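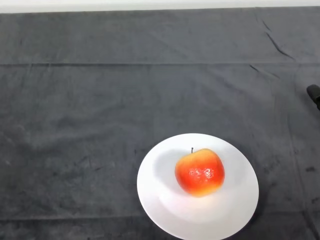
Pilta Tabletop Handling Project
Progress report to the Lamlow Fund, equipment strand
February 29, 2024
Prepared by Delali Amoah, with costings by Khoa Bùi

1. Position at the end of the period

The first bench is in use and the second is on order. Spending on equipment is within the agreed limit. One purchase has been put back and one has been added, both explained in section 3. We are asking the Fund to approve a change between budget lines. We are not asking for more money.

2. Work done

Work in this period was limited to single items on tableware: one piece of fruit on a plate, the plate on a cloth-covered table. Gifty Ackah ran the sessions and kept the log. In total 77 sessions were logged, of which 71 were complete enough to keep. The other six were lost to a faulty power supply, since replaced by the seller at no charge.

Two points from the log affect what we buy next.

Glare. Glazed white plates return a strong bright patch under the present lamp, and the cameras lose the rim where this happens. Moving the lamp helped in some positions and made others worse. A diffuser panel for each bench is the cheapest remedy we have found.

Cloth. The dark grey covers keep their fold lines and show marks quickly. The creases are sometimes picked up as edges by the software. We had budgeted for one cover per bench. Three per bench would allow washing and pressing without stopping work.

3. Equipment and budget

Gripper fingers. The standard black fingers are adequate for fruit and for the rims of plates. Wear on the tips is slow. We have bought one spare set and do not expect to need another before July.

Second arm. Quotations were taken from Tetteh and from Pritura. The Tetteh price was lower by 1752 pounds, but left out the mounting plate, the cabling and the on-site setting up. With those added the two come out close together. Elikem Sulemana visited both firms and preferred Pritura for its repair terms, which include a loan unit while ours is away. The order was placed with Pritura.

Force sensor. Put back to the next period. The sensor we had chosen does not fit the wrist of the new arm without an adapter, and the adapter is not yet on sale. Buying now would mean paying for a part that sits in a cupboard.

Lighting and covers. Added. The cost of diffusers, lamp stands and extra cloths for both benches is 3870 pounds, including delivery. We propose to meet this from the force sensor line, which would otherwise be unspent this period. The sensor would then be paid for out of next year's allowance, where there is room for it.

4. Risks

Delivery of the second arm is the main one. Pritura has given a date in writing but has not accepted a penalty for lateness. If the arm is late, the second bench will be used for lighting trials only – useful work, but not what the bench was costed for.

Floor loading in the second room has been checked by Kojo Ametepe and is satisfactory. The sockets on the north wall are not on a separate circuit and will have to be altered before the arm is switched on. The building budget covers this.

5. Next period

Fit diffusers to bench one and repeat the plate sessions with the same fruit and the same positions.
Receive and set up the second arm.
Obtain a firm price for the wrist adapter.
Begin sessions with bowls, if the plate results allow it.

6. Decision requested

Approval to move 3870 pounds from the force sensor line to lighting and covers. Both quotations for the arm, with the full session log, can be sent on request to Delali Amoah.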